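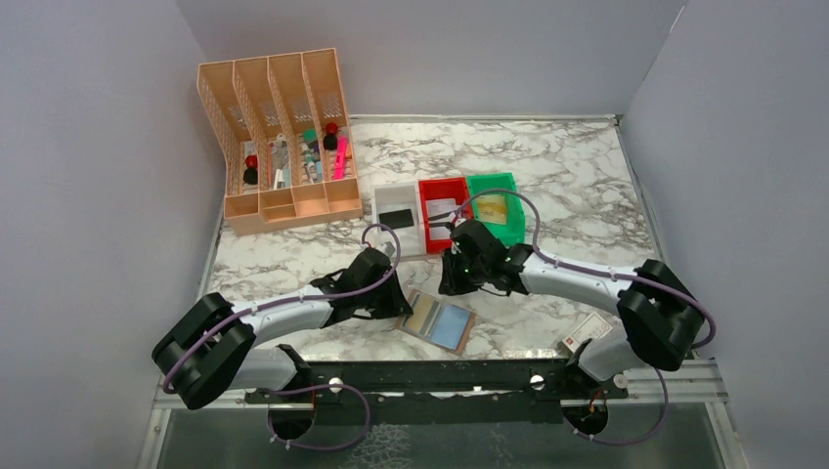

Several members of the Dronder Street Library write in to ask why they can't renew a book forever. One of them adds that she was nearly at the good part.

We sympathize. You get 4 renewals, and then the book has to come home for at least a night.

What if someone else has a hold on it?
Then you get no renewals, however good the part.

How many items can I borrow?
Five at a time — cookbooks count, even the thin ones. The Stikodham branch has the same limit, so driving over there won't help.

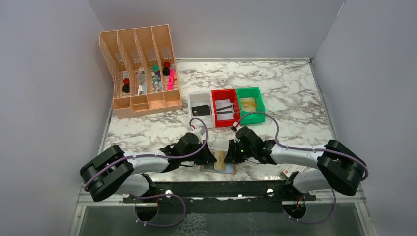
Items from both branches go on one card, and you can return them to either. Please don't return them to the post office.

I lost my card. Now what?
Come to the desk with something that has your name and address on it. A new card is free the first time and a little embarrassing after that.
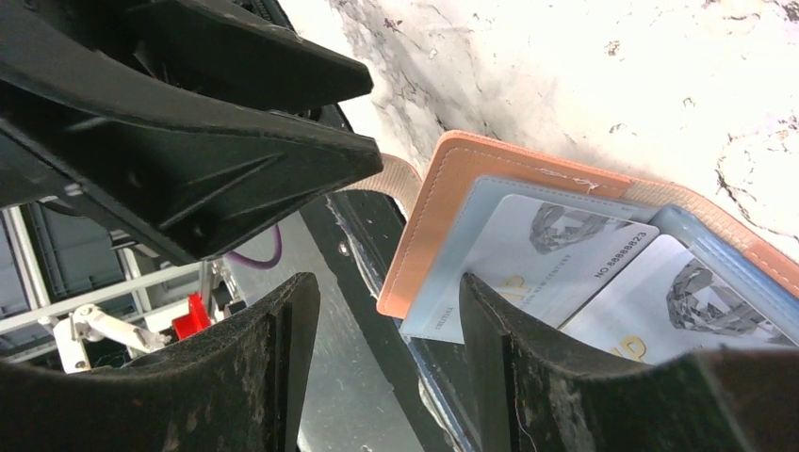

Do you take donated books?
In January, yes, up to one box per household. We have enough encyclopedias.

Last updated February 2, 2026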